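4.2. El cable sin dueño: criterios domésticos de almacenamiento

La literatura sobre el desorden en el hogar se ha ocupado con generosidad de la ropa, los papeles y los juguetes. Del cable suelto apenas dice nada, pese a que en el inventario Brerar acumulamos 931 cables en 387 viviendas, y eso sin abrir los altillos. En la encuesta de octubre pedimos a los hogares que clasificaran los suyos en 4 categorías: en uso, de repuesto, desconocido y «por si acaso». La última absorbió casi todo lo que sus propietarios no sabían nombrar, incluidos varios cables que ya figuraban como desconocidos.

El gesto más extendido de orden es el rollo: se dan unas vueltas al cable, se deja en una superficie plana y se considera resuelto el asunto. Jakab llama a esto «orden declarativo», porque consiste sobre todo en anunciarlo. El rollo sin atar mantiene una forma aceptable mientras no se le acerque otro cable, condición que en una vivienda habitada se cumple pocas veces. Los de funda trenzada y dibujo contrastado tienen al menos una ventaja: cuando se mezclan con otro más claro, el ojo todavía puede seguir cada vuelta (figura 3).
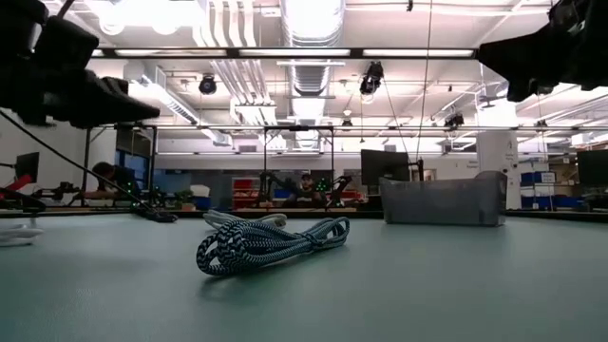 Figura 3. Cable trenzado blanco y negro, enrollado sobre la mesa junto a otro de tono más claro; a la derecha, cubeta gris translúcida.

Según Urnamari, el rollo es lo de menos y lo que decide es la cubeta: si se ve lo que hay dentro, la gente busca; si no se ve, compra otro cable. La objeción es razonable y nuestros datos no la desmienten, aunque tampoco la premian. Los hogares con recipientes translúcidos encontraban antes el cable pedido, pero guardaban en ellos también pilas, llaves huérfanas y, en 2 casos, el manual de un aparato desechado tiempo atrás.

Adoptamos por tanto un criterio modesto. Se considera almacenado el cable que puede retirarse con una mano sin arrastrar a sus vecinos - definición que dejó fuera a buena parte de la muestra y a la totalidad de los despachos de los autores. El protocolo Bulberg, más severo, exige además una etiqueta legible en cada extremo. Lo aplicamos en la segunda ronda y hubo que relajarlo: las etiquetas aparecieron, bien escritas, en el cajón de los cables, sujetas a nada.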